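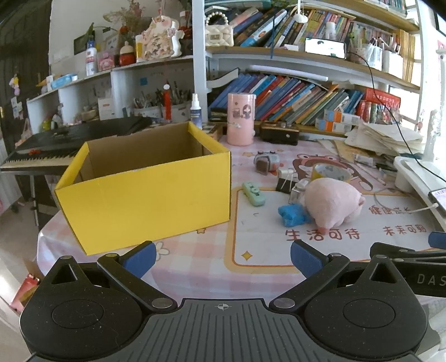
The table, the yellow box, and most of my problem

Iddale Home Forum > Clutter, Storage & Moving > One box per table: is it a real method or am I being punished

shelfwarden
26 January 2020

My sister-in-law swears by something called the Kwofie rule. You put one empty box on the table, you put the contents of the nearest shelf next to it, and whatever doesn't fit in the box has to have a home by bedtime or it leaves the house. She says it changed her life. She also owns two forks.

So I tried it on the kids' homework table, which hasn't been used for homework in a while. The box is a decent one, bright yellow, brown corrugated inside. What came to the table: one plush pig (face down, he knows), packing tape, a binder clip, a spray bottle, a pink tube with a cartoon girl on it, a small gray toy camera, a mint-green gadget with little holes in it that I can't identify and am afraid to throw out. The keyboard is on its own stand with a folder on top, so I'm calling that furniture.

Question is where to start. The shelves behind are worse than the table and I would like to not discuss the shelves.

--

pannierpat
Let's discuss the shelves.

You have a quilted handbag up there living with the books. You have medicine boxes next to more books. There's a rabbit. I like the rabbit, keep the rabbit. But one box isn't going to touch that, you'd need a box per shelf and a weekend.

--

gluegun_widow
Medicine goes somewhere high with a door on it, do that tonight before anything else. The rest can wait till spring.

Also the pig goes in first. Soft things line the bottom, hard things on top of them, tape last so you can find it when you need to close the flaps.

--

tallboy39
Hard disagree with gluegun. Soft things go in LAST to fill the gaps. If you put the pig on the bottom he gets a spray bottle in the back for however long this box sits in your closet, and we both know how long that is. I moved house with 39 boxes and every one had a towel on top. Nothing broke except a lamp, and I never liked the lamp.

--

gluegun_widow
You had 39 boxes and you're giving decluttering advice.

--

tallboy39
I'm giving PACKING advice. Different forum section, technically.

--

shelfwarden
Medicine has been moved, thank you, I felt like an adult for a full minute.

On the pig I'm with tallboy. He's going on top where he can breathe. My youngest has asked that I stop calling it "the leaving box," so we're going with "the yellow box."

--

mrs_besdale_st
Does the Kwofie thing say anything about board games? We have a closet of them, all missing exactly one piece, and each missing piece is a different kid's fault depending on who you ask.

-- 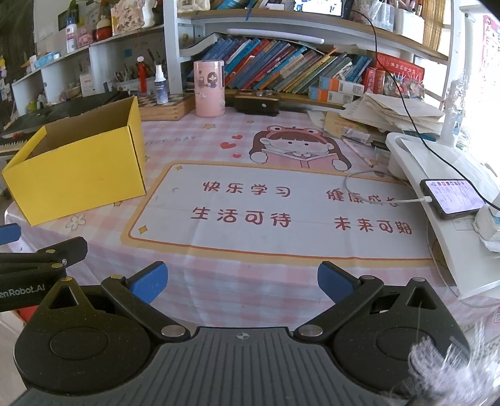 shelfwarden
Games are where I got stuck too, and the rule is no help at all, it just says "keep what you finish." We've never finished a game of anything. The chess set is the one I keep going back and forth on: it's the wooden case with the squares on top, sitting at the back of the table to the right of the yellow box, and it's too nice to toss and too big to go in with the pig. I've opened it once to check for both kings and I'm not saying what I found. Everyone in this house claims to be about to learn. There is a library book on openings that was due in another administration.

--

pannierpat
Chess set isn't clutter if it closes. That's my whole rule and it fits on a sticky note.

Unrelated, but I'm fond of that tablecloth. Pink checks, hearts, girl with frog eyes on her headband reading a book. What's the writing?

--

shelfwarden
Printed slogans. One is "happy learning," one is "grow up healthy," and the other two are more or less that life and the future are worth looking forward to. It wipes clean, so it has outlasted three better ones. I find it easier to believe about the future when there's less stuff on it.

--

drawer_of_cables
Coming in to say that a phone charger hanging off a shelf is a cry for help. Get a Gadatel clip strip, stick it along the underside, done. I have 2 of them and I've only lost one.

--

gluegun_widow
How do you lose something that's stuck to a shelf.

--

drawer_of_cables
I stuck it to a shelf I then sold.

--

mrs_besdale_st
Still waiting on board games.

--

tallboy39
Take all the spare pieces, put them in one bag, write MISC on it. You now have a bag for every game and a game for no bag. Thread over?

--

shelfwarden
Not over. My sister-in-law has now seen this and wants it noted that she owns four forks. Going to do the second shelf tomorrow, will need opinions on dried flowers.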